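# Felton Lanyards and Badge Holders

Printed lanyards, badge holders and reels for conferences, trade shows, staff ID and school open days. Made to order at our Mirkstead print shop, with a minimum of 70 pieces per design.

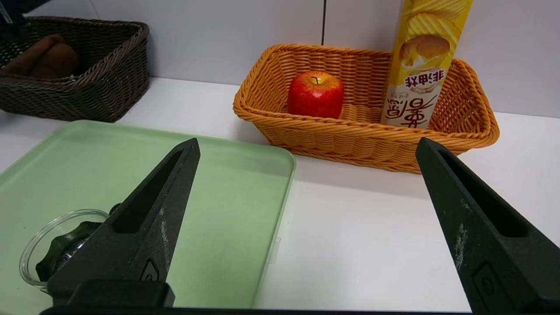

The Felton range comes in two widths and three fabrics. All of them are sold with your own print, or plain in stock colors if you need something fast. Prices include one metal hook, one position of artwork and a proof by email before we print.

## Fabrics

**Felton Flat.** Flat woven polyester, printed on one side by screen. This is our lowest-priced lanyard and the one most event customers order. Good for one or two solid colors and simple lettering. Fine lines and small type tend to fill in, so keep lettering at least 4 mm tall.

**Felton Smooth.** Satin-finish polyester, printed on both sides by heat transfer. Choose this for full-color artwork, photos, gradients or logos with more than two colors. The print goes into the fabric and won't peel. Colors look slightly softer than on paper.

**Felton Soft.** Tubular knit, printed on one side. It stretches a little and sits better on the neck over a long day. One print color only. Not suggested for logos with thin outlines.

## Sizes

| Item | Width | Drop length | Print sides |
|---|---|---|---|
| Felton Flat | 15 mm or 20 mm | 450 mm | One |
| Felton Smooth | 15 mm or 20 mm | 450 mm | Both |
| Felton Soft | 15 mm | 430 mm | One |

Drop length is measured from the back of the neck to the top of the hook. Shorter lengths for children are available on Flat and Smooth at no charge. Longer lengths are quoted per job.

## Hooks and fittings

The standard fitting is a nickel-plated swivel hook. You can change it to any of these:

- Oval hook
- Bulldog clip with vinyl strap
- Lobster clasp
- Double hook, for badges with two slots (20 mm width only)
- Plastic hook, black or white, for sites where metal is not allowed

A safety breakaway at the neck can be added to any lanyard. Schools, hospitals and workshops should order it. We fit it as standard on all children's lengths and it can't be removed from those.

A side-release buckle lets the wearer take the badge off without lifting the lanyard over the head. It adds 40 mm to the total length. Please tell us if your badge holder is large, as the extra length can put it at table height when the wearer is seated.

## Stock colors

There are 42 stock colors in Flat and 12 in Soft. Smooth is printed from white, so any color can be made. For Flat orders of 1067 pieces or more, we can dye the fabric to match a color reference at no added cost. Below that quantity a dye charge applies and it adds a week to the schedule.

Screens, phones and home printers all show color differently. If the match matters, ask for a fabric swatch card before you approve the proof. The card is free, and we only ask that you return it when you're done.

## Badge holders

Holders are sold with or without lanyards, in packs of 10.

- **Soft vinyl, portrait or landscape.** Clear on both sides, open top. Fits standard event inserts.
- **Soft vinyl with zip top.** Same sizes, for outdoor events. It keeps off light rain but is not waterproof.
- **Rigid, one card.** Thumb slot at the back. Fits a bank-card size ID.
- **Rigid, two card.** Holds two cards back to back. Some contactless readers have trouble with two cards held together, so test one first.
- **Retractable reel.** Cord length 800 mm, belt clip at the back, room for a round logo 25 mm across.

We can print the paper inserts too, with names and companies taken from a spreadsheet. Send one row per person. Check the spelling before you send it, as we print exactly what is in the file. Reprints caused by errors in the list are charged at the normal insert price.

## Artwork

Send vector files if you have them: AI, EPS, SVG or PDF with text turned to outlines. For Smooth we also accept PNG at 300 dpi or higher at final print size. Logos copied from a website are nearly always too small. Our studio can redraw a simple logo for a flat fee, which is shown on your quote.

The first proof and two rounds of changes are included. Work starts when you approve the proof in writing. An email reply is fine.

## Lead times

| Order | Working days from proof approval |
|---|---|
| Plain stock lanyards | 2 |
| Felton Flat, printed | 8 |
| Felton Smooth, printed | 10 |
| Felton Soft, printed | 12 |
| Printed inserts | 3 |

January is our busiest month, with a lot of sales kickoffs and trade shows falling together. Orders for that month should be approved before the holidays. Rush service is offered on Flat only, when the press has room.

## Packing and delivery

Lanyards are packed in bundles of 10 in a plain carton. Individual bags are available on request. We can attach holders to lanyards before shipping for a small charge per piece. If you're setting up a registration desk, this saves a good deal of time on the morning.

Split deliveries to more than one office are possible. Each address is charged separately. Please give a contact name and phone number for every drop.

Printed quantities can run slightly over or under. We charge only for what we ship, and never for overs.

## Samples

A sample pack costs $56 and includes one printed piece in each fabric, every hook type and one of each holder. The cost comes off your first printed order. Pre-production samples with your own artwork can be made for Flat and Smooth.

## Ordering

Felton products are sold direct by Jurnumow and through Nambiar branches. Stock colors, hooks and prices are the same from both. For a quote, send the product name, width, quantity, hook type, delivery address and the date you need the goods in hand.

Page updated 2025-08-17. Prices and stock colors may change without notice. Quotes are held for 30 days.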